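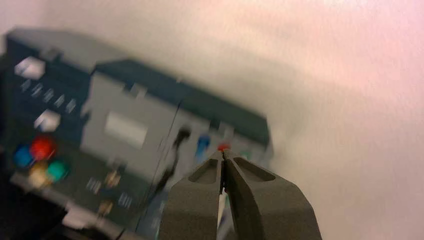 Blurry wrist views turn out to be good for something

The Fenent manipulation group has spent the spring teaching an arm to work a box of buttons, knobs and cables, and for most of that time the view from the wrist was treated as a nuisance. Whenever the arm moved quickly, the box went to soup. The colored buttons became smears, the small markings became streaks, and the gripper's own fingers stayed crisp enough to show the grain. Everyone's first idea was to throw those views away. Jong-dae Jeon wrote the filter for it, and was rather proud of the filter.

Hye-jin Hyun has now made the filter obsolete, and is being polite about it. Her method keeps the smeared views and trains the policy to predict two things from each: where the fingertips are relative to the target, and how fast the target is sliding past them. The second number comes free, as the arm already logs its joint speeds. A streak is a poor picture of a button but a fair record of motion, provided you know how long the exposure was. (We did not, for the first week. Sorry, Hye-jin.)

On the small-knob task, where the fingers have to close on a red knob with a blue one right beside it, the filtered policy got 16 of 34 tries. The policy trained on everything got 25. Most of the gain came in the last stretch of the approach, where the old version liked to stop, think about its life and grab the neighbor.

Now the cold water. All 34 tries used the same box under the same lights. Yao-tsung Kong moved a lamp and lost 5 of the successes on a rerun, then moved it back and declined to discuss it. Cables remain bad. A thin black one passing behind a finger still fools the policy into thinking the finger has grown.

Next up is a second box at Wornmont, with different knobs and, we're told, worse lamps. Training code is in the group folder under "soup". Jong-dae's filter is in there too, switched off by default, with its documentation intact.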